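Notes on the Larndale Play Table: Surfaces, Patterned Walls and the Storage of Small Things
March 17, 2018

Readers of this journal will recall that in December I undertook to set out, in an orderly manner, my views on the furnishing of a small play table. The undertaking was made in reply to several letters on the subject of building blocks and board games, and in particular on where such items ought to be kept between one use and the next. The present entry fulfills that undertaking in part. A further entry will address lighting.

The table under consideration is the one at Larndale. It is modest in size and walled on three sides, and it serves for blocks, for chess and for whatever else is brought to it. I maintain this journal in a private capacity, and the opinions given are mine alone.

1. The surface

The tabletop has a light gray, marble-like finish with faint darker veining. My first preference had been for plain white, and I held to it for a considerable period. I have since revised that position. Plain white shows every crumb and pencil mark, and it tires the eye under a strong lamp. A pale gray with a little veining is more forgiving, and a colored object placed upon it remains easy to find. Red, blue and green blocks stand out clearly. Gray chess squares are less well served, although the black ones define the board sufficiently for ordinary purposes.

Cleaning is carried out with a damp cloth followed by a dry one. Polish is not used. A polished surface allows blocks to slide when a child leans upon the table, and the resulting disputes are not worth the shine.

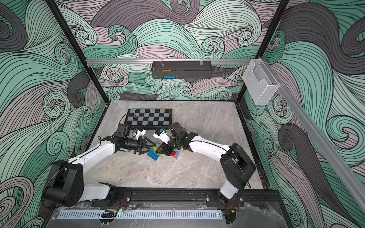 The question of how many blocks should be set out at one time has been raised by Deok-su Ham, whose correspondence on household matters I have valued for many years. Mr. Ham favors emptying the full supply onto the table and allowing the user to choose. I take the contrary view. A few blocks in strong, distinct colors are adequate for a first sitting, and further blocks may be issued upon request. When the full supply is emptied, the greater part of the afternoon is given over to collecting it.

Mr. Ham has pointed out that his own household has followed the opposite practice since 1989 without injury. The point is noted.

Blocks with raised studs require one additional remark. They should be separated before they are put away. Pieces left joined for a season become stubborn, and the use of teeth to part them is to be discouraged at every age.

2. The walls

The three walls carry a printed pattern of curling waves in mint green, dusty mauve and charcoal gray, outlined in thin black lines. Opinion on this pattern has been divided. One visitor from Vurkside described it as restless and recommended that it be replaced with a plain cream paper at the earliest opportunity. The recommendation was received with thanks and has not been adopted.

My reasons are as follows. The colors are soft even where the drawing is busy, and the gray of the tabletop gives the eye a place to settle. I would add that a small enclosed area with bare walls can have the air of a carton. I do accept that the pattern would be excessive across an entire room, and I would not propose it for a bedroom under any circumstances.

Those wishing to undertake similar work should measure each wall twice and order the paper in a single purchase. I neglected this advice on an earlier project at Rason, where 15 inches of the final wall had to be finished from a second roll of a visibly different shade. The difference remains apparent to me, though guests have been courteous about it.

3. Storage above the surface

The governing principle is that small items should hang wherever hanging is practicable. A container that stands on the table takes up space intended for use, and it will in time be knocked over. A rail along the wall answers the difficulty at little cost. Baskets and holders can be moved along it as needs change, and the tabletop below can be wiped without first being cleared of boxes.

Wire baskets are preferred for items of strong color, which can be identified through the sides. Clear holders are suitable for cards, folded instructions and other flat matter. Opaque tubs were tried for one winter and withdrawn. Every tub had to be taken down and searched, and the wanted article was invariably in the last.

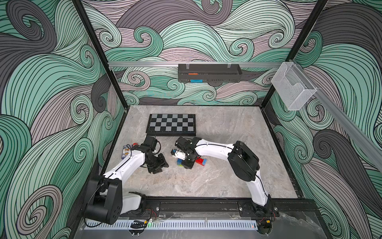

The wire basket on the back rail, with the clear holder to the right and the chessboard laid out without its pieces.

4. The chessboard

It is my practice to keep the board and the pieces apart. The board may remain toward the back of the table, where it does no harm, while the pieces are stored in a lidded tin bearing the name Fonseca, inherited with its contents from a relative. The tin once held biscuits. A bishop was missing at the time of inheritance, and a cork has since held the office.

Total expenditure on the project, exclusive of the chess set, came to 40 dollars for the fittings. The cost of the paper was recorded separately and I have not yet located the receipt.

Correspondence on any of the above matters is welcome and will be answered in the order received. Measurements for the rails can be supplied on request.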